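Questions I get about the Nirkix charging dock

I wrote up my first month with the Nirkix dock back in September, and the same questions keep landing in my inbox, so I'm putting the answers in one place.

Did you get it for free?
No, I bought mine from Closard during a sale. They had it for 15 dollars less than Janance did that week, but prices bounce around a lot, so check both.

Will it charge my phone with the case on?
Mine does, and my case is pretty chunky! If you have a metal plate stuck on the back for a car mount, take it off first. I forgot once and woke up to 20 percent.

Can it handle a phone, a watch and earbuds all at once?
Yep, but the phone slows down when all three spots are busy. I charge overnight so I don't care. If you're the type who tops up right before heading out the door, put the phone on by itself.

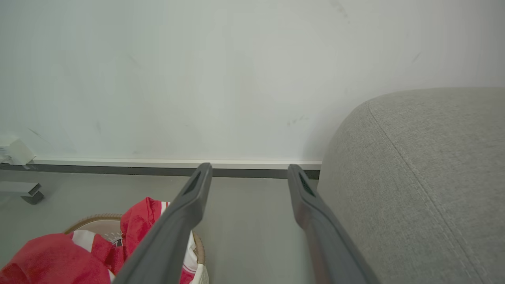
Which wall plug do I need?
It doesn't come with one (annoying, I know). I'm using a 27-watt plug I already had in a drawer, and it's been fine. An old plug from a phone you had years ago will probably just make the light blink at you.

Can I turn off that light?
Sort of. Hold the back button until it dims. It comes back on if you unplug the dock, so you'll have to do it again after a power cut.

Is the Pawlak one better?
It's nicer looking and the cable is longer, but I only had it for a weekend and the watch spot was fussy about how I set the watch down. I sent it back on Friday and kept the Nirkix.

Where's the comment I left?
There are 126 waiting for me to approve, mostly spam. I'm getting through them, sorry!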